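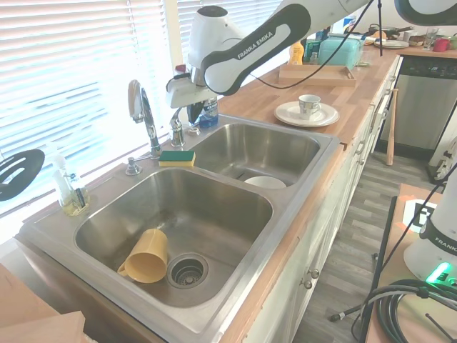 clitemine_road: The kitchen tap runs fine cold but the hot side has dropped to a trickle over the last month. Bathroom hot is normal. We're in Ledcombe, so very hard water, and the boiler is 4 years old. Do I need a plumber or can I sort this myself?

**Medmont**
If the bathroom is fine it won't be the boiler. Look under the sink for the small isolating valve on the hot pipe. It has a screwdriver slot, and the slot should run in line with the pipe. Mine had been left half closed after a repair.

If that's fully open, shut it and take the hot side of the tap apart. Put the plug in first so you don't lose the screws. Scale collects in the cartridge and in the flexible hose below it.
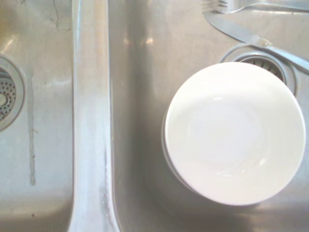
Soak the cartridge in white vinegar overnight and rinse it well. If it's still stiff, replace it – take the old one to the shop, as they come in a lot of sizes. I paid 12 pounds for mine in August.

**jeon16**
same thing here, was the hose. kinked behind the bin

**tapwasher**
Agree with checking the valve first. Don't force it if it's seized, though – turn the water off at the main stopcock before you try. Old ones can weep afterwards and you'll want a towel and a bowl under there.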